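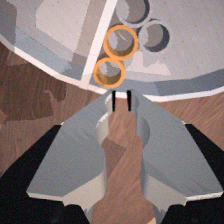 Ticket 1256 - Sorting sim, fingers bump the tray rim
Opened by Fletcher, 7/5/26
Status: open

OK so I'm back with the sorting job from the workshop build. Quick refresher for anyone who skipped my last ticket (1322, the one with the upside down wrist): I'm getting the pick routine going in simulation before I let it anywhere near the real arm on my bench. Round tray with a divider, little orange and gray cups, and the orange ones are supposed to end up on the other side.

What's going wrong: the gripper comes in low and stops at the rim like it hit a wall! The Jeltover planner says "goal reached" every time, so no error to chase. I get the same thing with the Zadlow plugin turned off.

Tried so far:

Raised the approach height. Better on the way in, but then the pads close too high and the cups slide out.

Swapped the collision mesh for a simpler one. No change (and it looked awful).

Cleared the Brakau cache and restarted. Waited 355 seconds for the scene to load, same stop.

Ran it again with more cups, all bunched up by the divider. I figured a tight bunch would give it an easier target - nope.

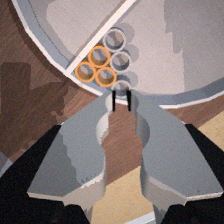

Six-cup run, fingertips at the near side of the bunch.

My best guess now is the tool offset. I think it's still the one from my old Rutherford fingers, and those were shorter. I'm going to measure the new ones from wrist plate to pad tip tonight and type it in by hand.

If anybody has the scalloped fingers working with a raised rim, could you paste your offset and approach angle? Will update once I've rerun it.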